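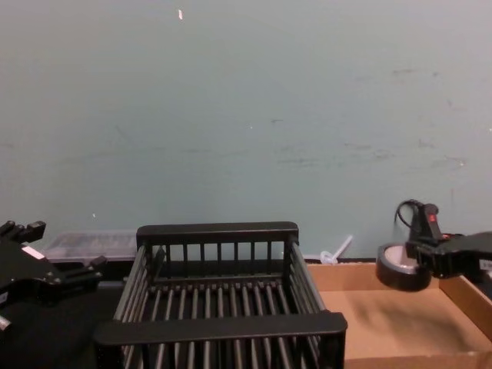 水切りかごは、食器がないときにいちばん邪魔に見える、とカラム・ハルム(Callum Hulme)は言う。食器が山になっているあいだは誰もかごのことなど見ていないし、全部しまい終わって初めて、台所の一角をずっと占領していた大きな黒い物体に気づくのだそうだ。

暮らしの道具の貸し出しと片づけ講座を手がけるイルナリ(Irnari)は、この意見に反論する材料を持ち合わせていません。そこで、反論の代わりに講座をひとつ開くことにしました。

# イルナリ、洗ったあとの食器だけを扱う講座「かごを空にする」の受け付けを開始

**2020年2月25日**

イルナリは、共同キッチン「ゴムネス(Gomness)」にて、食器を洗い終えてから棚に戻すまでの時間だけを取り上げる講座「かごを空にする」の参加受け付けを本日より始めます。洗い方は教えません。洗剤の選び方も、油汚れの落とし方も扱いません。そうした話題には立派な先生が世の中に大勢いらっしゃいますので、当社はその先の、どなたも先生を名乗りたがらない領域を担当いたします。

## 開催の背景

当社が講座の準備にあたり、道具の貸し出しを利用されている200世帯に台所についてのアンケートをお願いしたところ、最も長い回答が集まったのは「水切りかごについて思うこと」の欄でした。用意した枠は二行です。裏面まで使われた方、別紙を添えられた方、同居のご家族への伝言と思われる文章を書かれた方もいらっしゃいました。伝言については当社からお届けする立場にありませんので、そのまま保管しております。

回答の多くに共通していたのは、かごが「乾かす場所」から「しまう場所」へ静かに出世しているという悩みでした。朝使うマグカップは、夜に洗われてかごに入り、翌朝かごから取り出されます。食器棚を一度も通りません。ある方の食器棚では、かごに居場所を奪われた皿の代わりに、輪ゴムと保冷剤が暮らしているとのことです。

かごを小さくすればよい、というご意見もいただきました。当社でも試しました。小さいかごの横に布巾が敷かれ、その布巾の上に鍋が置かれ、やがて布巾が二枚になりました。

## 講座の内容

講座は一回90分、座学はほぼありません。参加者にはゴムネスで実際に食器を洗っていただき、そこからが本番です。

**一、置く順番を決める**
先に入れるものと最後に入れるものを決めます。棒の向きに合わせて皿を立て、深い器は口を斜め下に向けます。茶碗を真下に伏せると底の高台に水がたまり、片づけるときに袖口へ流れ込みます。講師のハルムはこの現象に人生で何度も遭遇しており、当日は実演も予定しています。着替えは本人が持参します。

**二、拭くものと待つものを分ける**
何もかも拭こうとすると続きません。何もかも自然に任せると、かごは空になりません。当講座では、包丁、鉄の鍋、木の椀はすぐに拭き、残りは待つことにしています。待つあいだに何をするかは自由です。お茶を飲むと洗い物が増える点だけ、あらかじめご承知おきください。

**三、空にする時刻を持つ**
寝る前でも、朝の湯を沸かすあいだでもかまいません。乾いたかどうかを一日に何度も確かめに行くより、決まった時刻に一度だけ手を動かすほうが楽です。家族で暮らしている方には、当番表ではなく時刻だけを冷蔵庫に貼る方法をご紹介します。当番表には必ず誰かの異議申し立てが書き込まれるためです。

**四、かごそのものを洗う**
アンケートで最も回答の少なかった項目が「かごを洗う頻度」でした。空欄が続くなか、「洗うものなのですか」という記入が一件ありました。洗うものです。細い棒が並んだかごは、棒の付け根と枠の裏側に水あかがつきます。やわらかいブラシを棒の向きに沿って動かし、ぬめりが出る前に流します。ついでに、かごの後ろの壁も拭きます。水の跳ねる場所の壁は、かごをどかした日にしか手が届きません。多くのご家庭で、その日は引っ越しの日に重なっています。

## かごの貸し出しについて

講座の開始に合わせ、大きさの異なる水切りかご13種を貸し出します。買う前にご自宅の台所で試していただくためのもので、期間は二週間です。店で見たときにはほどよい大きさだったかごが、自宅に置いたとたん調理台の主になる例が後を絶ちません。

お申し込みの前に、調理台の奥行きをお測りください。蛇口の首が回る範囲と、頭上の棚の高さもあわせて控えておくと確実です。昨年8月の試験貸し出しでは、かごを置いたために蛇口が片側にしか動かなくなったとのご報告がありました。その方は返却までの二週間、流しの左半分だけで生活されたそうです。お詫びとして布巾を差し上げましたが、その後の使われ方については伺わないことにしています。

返却時に洗う必要はありません。ただし、講座を修了された方は洗ってお返しになるものと、当社は静かに信じております。

## 講師のコメント

「私自身、片づけが得意なわけではありません。得意な人は水切りかごの話を90分もしません。うちの台所では長いあいだ、かごの一番下に同じ小皿が入ったままでした。上に積むので出せない、出せないので使わない、使わないので下にある。ある晩、全部しまってみたらその小皿が出てきて、気に入って買ったものだと思い出しました。講座ではその小皿も回覧します。ごく普通の小皿です」(カラム・ハルム)

## 開催概要

- **講座名** かごを空にする
- **会場** 共同キッチン「ゴムネス」
- **定員** 各回13名
- **参加費** 2,000円(税込、かご二週間の貸し出しを含む)
- **所要時間** 90分
- **持ち物** エプロン、布巾一枚、ご自宅で一番しまいにくい食器ひとつ
- **申し込み** イルナリの貸し出し窓口にて受け付け

しまいにくい食器は、割れないように包んでお持ちください。土鍋をお持ちになる場合は、お帰りの道のりもあわせてご検討ください。会場でのお預かりはいたしかねます。

日程は、お申し込みの方に窓口から個別にご案内します。定員を超えた場合は次の回へのご案内となり、その際はかごの貸し出しのみ先にご利用いただけます。ご夫婦やご家族でのお申し込みも歓迎いたしますが、実習は別々の流し台で行います。

## 本件に関するお問い合わせ

イルナリ 講座担当
取材、会場の見学、アンケート結果の閲覧をご希望の方は、貸し出し窓口までお申し出ください。別紙でいただいた長文のご回答は公開しておりません。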